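FOOD AND BEVERAGE PREPARATION I
Unit 4: Layout and Care of the Cold Drinks Station
Course handout, Birkett Hospitality Program
Prepared by Tegan Lowther and Ridwan Nugroho

4.1 Purpose of the unit

This unit covers the arrangement of a cold drinks station, the identification of its vessels and tools, and the handling of colored syrups, cordials and cut fruit before service. Students should have completed Unit 3 (Measures and Dilution) and should bring their own copy of the dilution table to the practical session. The unit carries 22 points toward the final grade. Of these, 4 are awarded for the written station plan and the remainder for the practical.

In this handout, "station" means the table surface from the front edge to the wall, together with everything placed on it. Shelving, sinks and refrigerators are treated in Unit 6.

4.2 Terms used

Back line. The row of larger containers kept along the rear of the table. These hold bulk liquid or serve as storage for small items.

Working area. The open surface between the back line and the front edge. Stirring, pouring and garnishing are done here.

Bar spoon. A long-handled spoon with a small bowl, used for stirring in tall vessels and for lifting small garnishes. The shaft is commonly twisted so that it turns easily between the fingers.

Beaker. A small clear vessel used for portions. A beaker without graduations must not be used for measuring.

Stock jar. A screw-necked jar holding a prepared liquid. The lid stays with its own jar at all times, even when the two look interchangeable.

Marker. Any colored tape or label applied to a container. See 4.5.

4.3 Arranging the station

Students are to set the station in the order given. The order follows the way a drink is built, and changing it generally leads to reaching across open containers.

Place the bulk containers first, against the wall. Stirring rods may remain in a bulk container during preparation but are removed before service begins.

Place the basket or bin for small items beside the bulk containers. It should be possible to take an item from it without moving anything else.

Bring forward the garnish jar and one beaker. The jar stands on the side of the weaker hand, so that the stronger hand is free for the spoon.

Set out one cup per drink in progress. Further cups stay in their sleeve.

Lay the bar spoon down last, within the working area. In formal service it is kept in a vessel of clean water. During preparation it may be laid flat on a clean surface.

Cloths are folded and kept to one side. A cloth that has been used to wipe the table is not used on glassware. The course uses Praditz cloths in two colors for this reason, and students may not substitute their own.

4.4 Glass and plastic

Both materials are found at a training station, and they are handled differently. Textured glass gives a secure grip but holds syrup in its surface pattern and should be washed with a soft brush. Smooth clear plastic scratches readily, and a scratched cup looks dirty even when it has just been washed. Abrasive pads are not to be used on any plastic item.

A screw neck deserves separate attention. Sugar dries in the threads and causes the lid to seat at an angle, after which the jar leaks when tilted. Rinse the threads under running water, turn the jar, and rinse again. Nigel Hulme's supplementary sheet, available from the program office in room 661, gives the full washing sequence and should be read before the practical.

4.5 Markers and labels

Every prepared liquid carries a label stating its contents, the initials of the student who prepared it, and the time of preparation. Color alone is not accepted as identification. Two green liquids may be a lime cordial and a mint syrup, and their sweetness differs considerably.

Tape markers are permitted as an addition to the label. A marker is applied to a dry surface, pressed down along all four sides, and replaced when it begins to lift.

Figures for 4.3 to 4.5
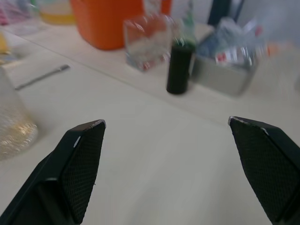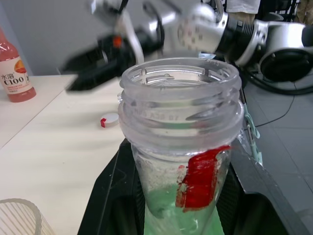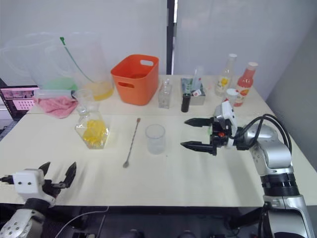
4.6 Reviewing a station plan

The written plan is a drawing of the table seen from the student's own position, with each item named and a short note giving its use. Pencil is acceptable. Tia Bramwell, who grades the plans, asks that items be drawn in their true relation to one another, even if the proportions are rough. A plan that lists the items correctly but places them wrongly will receive no more than 2 points. As preparation, students should make a trial plan from the third figure, beginning with the long bar spoon in the center of the table and adding the jar of yellow pieces to its left and the empty plastic cup to its right. The containers along the back are drawn next, and the orange basket with cut-out handles is entered to the right of them. The crumpled pink cloth should be entered where it lies, with a note stating where it ought to be kept under 4.3. The second figure is to be used for the discussion of markers: students should note the condition of the red tape on the jar and write one sentence on what should be done about it.

Trial plans are not graded. They are to be brought to the practical and will be exchanged with a partner for comment.

4.7 Practical session

Students work in pairs. One student sets the station from the partner's written plan without spoken instruction, and the partner records each point at which the plan was unclear. The pair then clears the table and exchanges roles. Lauri Savolainen will supervise the first group and Ridwan Nugroho the second.

Aprons and closed shoes are required. Syrups are supplied by the program in Brorik bottles and are decanted by the supervisor. Students do not open the bulk supply themselves.

At the end of the session all liquids other than the labeled stock are discarded, the table is wiped from the wall toward the front edge, and the vessels are returned to the Fluvbridge cabinet. Any chipped glass is reported to the supervisor and left on the table.

4.8 Reading for Unit 5

Chapter on acids and sugars in the course reader, together with the dilution table from Unit 3. Students who missed the August introductory session should collect the reader from the program office before attempting Unit 5.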